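Jolledlow (gripper comparison)

Jolledlow is a bench procedure for comparing hand-held two-finger grippers. It was written by Roksolana Maksymiv and Marichka Stasiv at Drarkard, a small robotics workshop, and is used there to choose finger shapes, camera mounts and tracking plates before any of them are fitted to a robot arm. The name refers both to the procedure and to the tray task at the center of it.

Background

Drarkard first tested its grippers on arms. Each change of fingers meant taking the arm out of service, refitting it and running the calibration again, and a bad finger shape could take most of a day to rule out. Maksymiv proposed testing the fingers by hand, with the operator holding the gripper and doing the task directly. Stasiv wrote the scoring rules and the first version of the logging software.

The procedure has been revised several times. The current text is revision 4, which dropped an earlier stacking task and made the two-handed version standard.

Equipment

The operator works at a table with a plain, pale surface and a wooden border. A gripper is held in each hand. Each has two black fingers and carries a white marker plate on top, which is used to follow the position of the tool. Cables run from the grippers and are kept long enough for the operator to reach the whole work surface.

Two kinds of camera view are recorded. One is taken from the gripper itself and shows the fingers and whatever lies ahead of them. The other is taken from head height and shows the table, both tools and the operator's hands. The views are stored together under a single run number.

Two finger sets are in regular use. The Azar set has a broad, blocky finger with a slanted upper face. The Candex set is narrower and has a softer inner pad. Both fit the same mounts. Finger sets are not repainted or replaced for scuffs alone, but a finger that has changed shape at the tip is taken out of the comparison and its earlier runs are marked.

Tray task

The main task uses a light-colored plastic tray divided into narrow sections and a set of small rectangular boxes. The operator picks up a box, brings it to the tray and stands it in one of the sections. The sections leave little room on either side of a box, so the fingers have to release it without pushing over the tray wall or dragging the box back out. 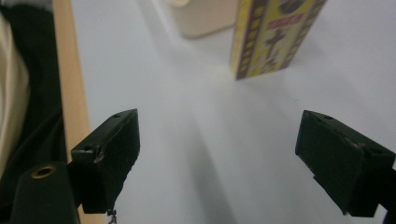
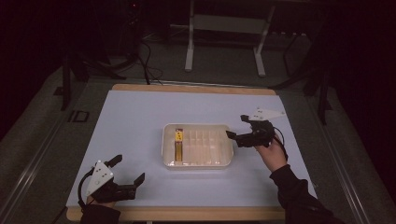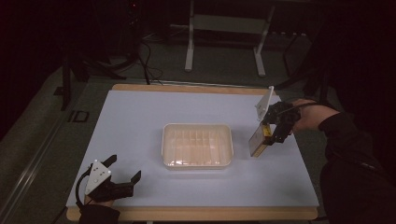
Gripper view of the fingers and tabletop (first); head view with a box upright in the tray (second); head view with a box held in the right gripper (third).

Either hand may make the pick. The free gripper may steady the tray, but it may not touch the box once the other gripper has closed on it. Passing a box from one gripper to the other is scored as a separate task.

A full session is 100 placements for each finger set. They are split into blocks, and the operator rests between blocks. The order of the finger sets is changed from one session to the next so that practice does not favor whichever set is used last.

Scoring

Each placement is marked as clean, corrected or failed. A clean placement is one where the box is released upright in the chosen section at the first attempt. A corrected placement is one where the operator had to let go and grip again, or had to nudge the box after release. A placement is failed if the box is dropped outside the tray, if it lands in the wrong section, or if 15 seconds pass from the first contact without a release.

The reviewer marks the placements from the recordings and does not take part in the session. Where the head view is blocked by the operator's hand, the gripper view decides. If neither view shows the release, the placement is left out of the total and repeated at the end of the block.

Tracking faults are logged separately. The most common one is a marker plate turned so far to the side that its position is lost. The run is kept if the gap falls between placements and thrown out if it falls during one.

Results

The collection held 1510 marked placements when the workshop froze it for review on Apr 7, 2024. The Azar fingers had the higher share of clean placements when the box was picked up by its broad faces. The Candex fingers did better when it was gripped near one end, where the softer pad kept it from turning. Neither set was clearly ahead over the whole task.

The camera comparison was more one-sided. A gripper camera set close behind the fingers gave a good view of the tips but lost sight of the tray walls in the last part of the approach. Moving it back made the fingers smaller in the image and brought the walls into view. Reviewers changed fewer of their marks on a second reading with the rear position, and that mount was kept.

Limitations

Stasiv has noted that a person corrects for a poor finger shape without meaning to, by tilting the wrist or easing off the grip, and that an arm will not do so unless it has been taught to. For this reason a result from the procedure is treated as a way of dropping weak designs early. Any set that passes is still tested on an arm.

The boxes are also light and have flat sides. The procedure has no task for round, heavy or soft objects, and its scores should not be applied to them. A cloth-folding task was drafted for revision 4 but left out because the reviewers could not agree on what counted as a finished fold.

See also

Finger wear records (Drarkard)
Handover task
Marker plate alignment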